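Hedalov Learning Resources: Customer Support
Ticket 2881
Product: Florketo Breakfast Table Set
Category: Missing or incorrect items / condition of items
Status: Awaiting customer reply
Opened: Monday, August 16, 2021

Customer's message

We purchased the Florketo set for our life skills room in January and have only now unpacked it in full. The packing slip lists a sandwich wedge, a tray, a cup, a plate for the sandwich, a serving of strawberries and a set of drink containers. We wish to report three matters.

1. The sandwich wedge has a shallow dent near the middle of one white slice. We would like to know whether this is a fault or will recover.

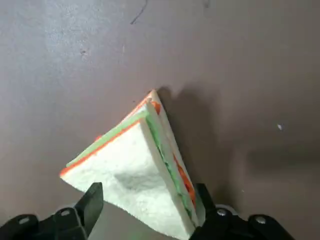

2. The setting card shows the cup to the right of the plate. Our staff have been placing it to the left, as the tray seems to suit that arrangement better. Please confirm which is correct, as we are preparing written instructions for learners.

3. We are unable to match the drink containers to the packing slip, which refers only to "drinks, assorted".

First response

Thank you for contacting Hedalov. Your ticket has been assigned to the Kazemi parts desk. So that we may compare your items with the packing slip, please lay the set out on a table and attach photographs to this ticket. Kindly include any containers that were not supplied by us, and identify them where possible.

Customer's reply

Photographs are attached as requested.

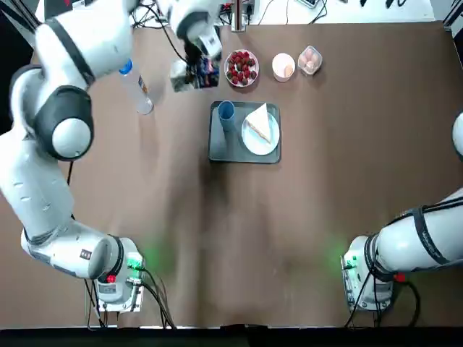 Attachment 1. Grey tray with blue cup at left and sandwich on white plate at right.

The egg carton and the pink plate are our own and may be disregarded. We have left them on the table as they form part of the same activity. The bottle with the blue cap is also ours. It was added by staff when the drink containers could not be identified.
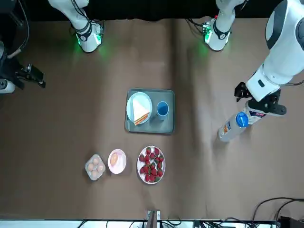
Attachment 2. Sandwich and plate on the tray; bottle with blue cap lying on the table; strawberries on a white plate.

Second response

We have reviewed the attachments against order 2227 and advise as follows.

Sandwich wedge: Slight denting can occur when the piece is stored beneath heavier items. Please leave it uncovered on a flat surface for five days. Do not apply heat or soak the piece in water. If the dent remains after that period, a replacement will be sent at no charge.

Cup position: Both arrangements are acceptable. The setting card was drawn for the earlier tray, and the cup may be placed to the left of the plate provided that the same position is used throughout your written instructions.

Drink containers: The set includes one milk carton with a green screw cap. Please confirm that you have this item and that it is standing upright with the cap in place. 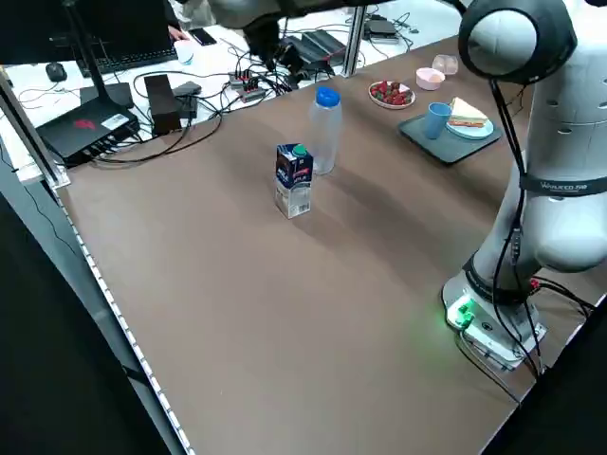

The carton has been matched to the packing slip and no replacement is required. The entry "drinks, assorted" has been referred for correction in the next printing.

Outstanding

Customer to advise on the condition of the sandwich wedge. Replies should be sent from the original email address with the ticket number in the subject line. Where no reply is received, the ticket will be closed and may be reopened on request.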